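About Grukeck

6 min read

Grukeck is a small travel company with an office above a bakery, a landline that still gets used, and a strong belief that most vacations are about two days too busy. We plan trips to quiet places for people who have already done the loud ones. If you would like to see eleven cathedrals before lunch, we can recommend several excellent competitors.

The company was started by Romana Kollár and Branislav Oravec, who met on a bus tour so badly run that the passengers elected a leader. Romana won. Branislav demanded a recount, and they have been in business together ever since. The first Grukeck trip had 3 paying guests, one of whom was Branislav's aunt, and went to an island called Sillura that none of them could find on the map in the brochure. Romana had drawn the map.

We still go to Sillura. The map has improved.

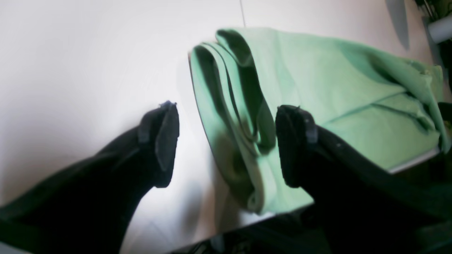

What we do

We arrange stays of a week or longer in one place, with one bed per person or couple for the whole time. You unpack once. That is the entire business plan, and the bank was rude about it.

Each stay comes with somewhere decent to sleep, transfers from the ferry or the station, and a set of handwritten notes on where to eat, where to swim and which café has the chair you'll want. The notes are updated every October, when the season ends and the café owners finally have time to tell us what they thought of our guests. (Mostly kind things. The gentleman who asked for his fish without the sea smell knows who he is.)

What we don't do is fill your mornings. There are walks, boats and a very patient woman who teaches bread baking, and you can sign up for any of them at the desk by 9 a.m. or ignore the lot. Plenty of our guests read the same paperback for a week and come home describing it as the best trip of their lives. We've stopped arguing with them about the kayaks.

Where we go

Sillura is the place people ask for first. It's a narrow island with one road, a harbor at each end and a long-running disagreement about which harbor is the real one. We keep rooms at both and stay out of it. The ferry is slow, the water is clear, and the grocery store closes for lunch at a time known only to the grocery store.

Jastix is our mountain town, and it took us longer to love. The first visit was four days of fog. Branislav came back saying he had enjoyed the soup. On the second visit the fog lifted and there turned out to be a lake directly in front of the hotel, about which the owner had said nothing, assuming we'd noticed. We now send people in early summer, when the paths are open and the lake can generally be seen. The soup is still good.

Both places are small and we'd like them to stay that way, so we cap the season at 900 guests between the two. Every winter somebody in the office suggests a bigger number and every winter Romana goes to make coffee until they stop talking.
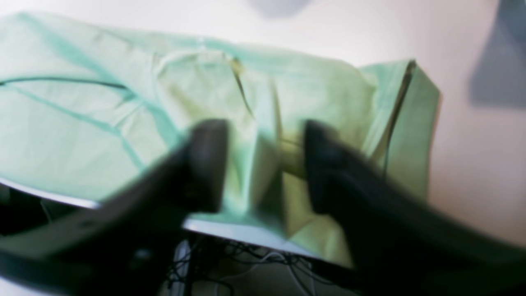 Soft clothes are all you'll need. There's no dress code at either place.

Who we are

Romana runs the trips. She has personally slept in every room we offer, and there is a list in her desk of the ones we don't offer, with reasons. Some of the reasons are just a drawing of a rooster.

Branislav does the money and the ferries. He speaks to ferry companies the way other people speak to horses, low and steady, and it seems to work.

Kazimír Ondrejka lives on Sillura and is the man holding the sign when you get off the boat. He used to run the hardware store, so if your suitcase loses a wheel you are in luck. He'll also tell you about the harbor dispute, at length, from the point of view of the north harbor.

Peter Dvořáček looks after Jastix. He walks fast. If you book a guided walk with Peter and would prefer it to feel like a walk, say so early.

Babak Jalali answers the phone and most of the email, and he wrote nearly all of the handwritten notes, because the rest of us have handwriting that guests described as "medical." He came to us as a customer, complained about 2 things on the feedback form, and was right about both. We offered him the job by return mail.

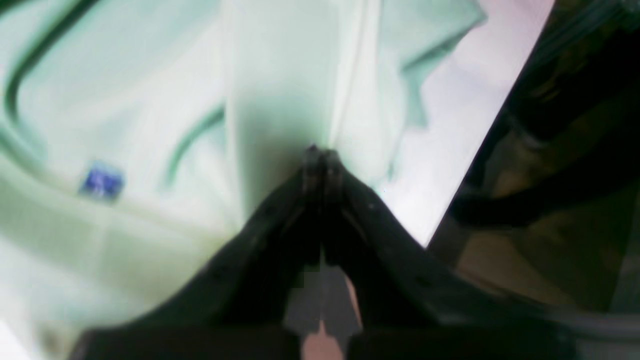

As for size, we take no more than 40 guests at a time in either place, and usually a good deal fewer. You may meet the others at breakfast or you may not. There are no name tags, no welcome games and no group photo on the steps, although Kazimír will take one if you hand him a camera, and he will get his thumb in it.

How booking works

Call or write and tell us when you'd like to go, and how you feel about stairs. Babak will ask a few more questions, some of which will seem personal (early riser? afraid of goats?), and then send you a couple of suggestions. We ask for a deposit to hold the room and the balance a month before you travel. If your plans change, tell us as soon as you know and we'll move you to another week where we can. Branislav handles refunds and is nicer about it than he looks.

We don't have an app. We had one for a summer, and it sent a family of five to the wrong harbor.

The office is open from 10 a.m. to 4 p.m. The entrance is to the left of the bakery, up the stairs, second door. The first door is a dentist, who is tired of hearing about Sillura.

14 shares · 6 comments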